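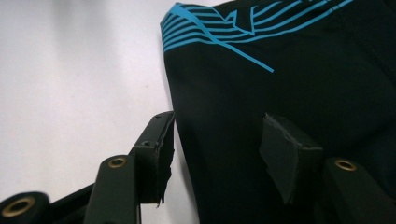

Why I stopped sending the nursery newsletter every week

23 January 2018

When I took over the email list at Hikden, the small nursery where I work, it had 1,421 addresses on it. Most came from a clipboard by the register. A good number were typos, and a few belonged to people who had moved out of state years ago.

I sent a newsletter every week for the first season. I thought more mail would mean more visits. By May I was writing about mulch for the third time and people were unsubscribing faster than we could add them.

So I cleaned up the list. I took out every address that bounced and sent one plain message to everybody who hadn't opened anything in a year, asking if they still wanted to hear from us. That left 700. The owner was not happy to see the number cut in half, and I can't say I enjoyed showing it to her.

Now we send one email every 21 days. Each one has a short list of what just came in, one job to do in the yard, and our hours. I keep the subject line dull on purpose. "Tomato starts are in" does better for us than anything clever I have tried.

I also split the list in two. The landscapers get their own version with flat prices and delivery days. They don't want to read about houseplants.

For software we were using Sultia, which was fine but charged by the contact. I moved us to Dristetti last fall. Moving took me 9 hours, mostly spent fixing the signup form, and the templates are uglier. It does let me schedule sends from my phone, which matters in spring when I'm outside all day.

The clipboard is still by the register. I type the names in the same evening now, while I can still remember who had the bad handwriting.

Next month I want to try a separate email for the fruit tree preorders. Last year we put them at the bottom of the regular one and sold four.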